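4. Sorting Small Items Before Storage

Complete this section before filling a Girnard drawer unit, Model 1096.

1. Clear a table and wipe the surface dry.
2. Set out one open tin or tray for the smallest pieces — packets, caps and similar items.
3. Place boxes and cubes on the table beside the tin, with space between them.
4. Close all hinged lids before moving any box to a drawer.

NOTE: Clear plastic boxes may be stored without a label. All other boxes should be marked on the front.

CAUTION: Do not load any drawer above the fill line. See page 11.
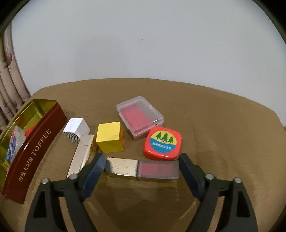 Figure 4. Small items on a tabletop, with an open toffee tin at left.

5. Transfer the boxes first and the tin last. For replacement dividers, order Part 109 from Koubek.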